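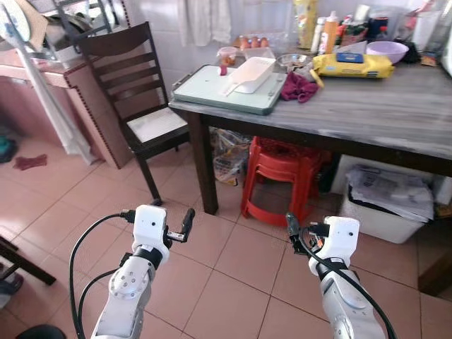

Beans: the questions I get most

I've been cooking dried beans every week for years now, and writing about them here for nearly as long, and the same questions keep landing in my inbox (I love getting them, please don't stop!). I've put my answers on one page so you can find them without digging through the old posts.

Do I really have to soak them?

No, you don't. I usually do, for chickpeas and for any big bean, because I like the way they cook more evenly and I'm around in the evening to throw them in water. Black beans I almost never soak. Lentils never, and split peas never. If you forgot, just cook them longer and keep an eye on the water.

If you do soak, use a lot more water than you think and a bowl with room to spare. I've come down in the morning to beans that had swelled right up past the waterline, and the ones on top were still hard as gravel.

What about the quick soak?

Works fine. Bring the beans to a boil, let them go for a couple of minutes, turn off the heat, put the lid on and leave them alone for an hour. Then drain and start over with fresh water. I do this when I decide at lunch that I want beans for dinner, which happens more than I'd like to admit.

Do you cook them in the soaking water?

It depends on the bean! Black beans, yes, because the color is gorgeous and I hate pouring it away. Chickpeas and kidney beans, no, I drain them. Some people find that fresh water is easier on the stomach. I can't say I've noticed much difference, but my household is pretty used to beans by now.

When does the salt go in?

At the start. I grew up hearing that salt makes the skins tough and I followed that rule faithfully for a long time, and then one evening I salted a pot by mistake and it was the best pot I'd ever made. Now I salt the soaking water too, about as salty as a light soup. What you do want to hold back is anything sour. Tomatoes, vinegar, lemon - those go in once the beans are already soft, or you'll be standing there until midnight.

My beans won't get soft. What am I doing wrong?

Probably nothing. The beans are probably old. They don't go bad exactly, but a bag that has been in the back of the cupboard through a couple of moves will fight you the whole way. Hard water can do it too. When I lived in Skevetmont the tap water was so hard that I ended up adding a tiny pinch of baking soda to every pot, and that fixed it. Go easy, though. Too much and you get soapy mush.

If it's a brand new bag and your water is soft and they still won't cook, try a different store. Busier stores sell through their beans faster, so the bags haven't been sitting as long.

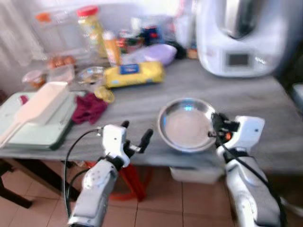 How much should I cook for two people?

I cook 200 grams dried when it's the two of us and I want a bit left for lunch. They'll come out at more than double that once they're done, sometimes closer to triple with chickpeas. If beans are the whole meal and not something next to the meal, and you're hungry people, go up a little.

I'd rather cook too many than too few, though. A bigger pot takes no more work and leftover beans are half the reason I bother.

Boil or simmer?

Boil hard for the first ten minutes, then turn it down. That first boil matters most with red kidney beans, which can make you properly sick if they're undercooked, so don't skip it and don't try to do kidney beans from raw in a slow cooker. After that I want the pot barely moving. Somewhere around 190 degrees is lovely if you're a thermometer person, but I just look for a lazy bubble every now and then.

Lid on or off?

Lid mostly on, with a crack at the side. I've had the arguments about this with my friend Wael Zerouali, who cooks his with no lid at all and gets a thicker broth, and I have to say his broth is good. He also has to keep topping up the water and I tend to wander off.

How do I know when they're done?

Eat one. Then eat four more from different parts of the pot, because one bean will lie to you. They should be creamy all the way through with no chalky bit in the middle. If one of them is chalky, give the whole pot another fifteen minutes and try again.

Can I freeze them?

Yes, and you should! Freeze them in their broth, in flat bags or small tubs, and leave some space at the top. They'll keep for months. In December I do a few big pots in a row and then I don't think about it again until the new year. Thaw them in the fridge overnight or just knock the frozen block straight into a saucepan with a splash of water.

In the fridge they're good for three or four days. Again, in the broth, or the skins dry out and split.

What do I do with the broth?

Soup, rice, gravy, anything that wants a bit of body. I'll drink a mug of it with black pepper and olive oil and call that lunch.

What goes in your pot?

Half an onion, a few garlic cloves, a bay leaf, a good glug of olive oil. Sometimes a dried chili. For white beans I'll put in a sprig of sage if the plant on the step hasn't given up on me again. I know people who start with carrots and celery and ham bones and the rest of it, and I'm sure it's delicious, but most weeks I want plain beans that can go in three different directions.

Pressure cooker: yes or no?

Yes for chickpeas, and I'm a bit lukewarm on the rest. It's so fast, and you can't taste as you go, so the softer beans can blow out before you know it. Everyone's cooker runs a little differently, so make notes the first couple of times.

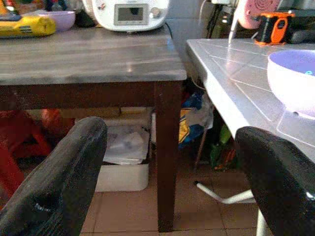
Hajar Belhaj wrote in to say that I'm being unfair to the pressure cooker. She does white beans in hers every week, soaked overnight, and lets the pressure come down by itself with the heat off, and they hold together nicely. I tried it her way and she's right about the slow release. I'd been letting the steam out in a rush and the skins were splitting all over the place. So, a warmer yes from me for white beans, as long as you have the patience to leave the valve alone.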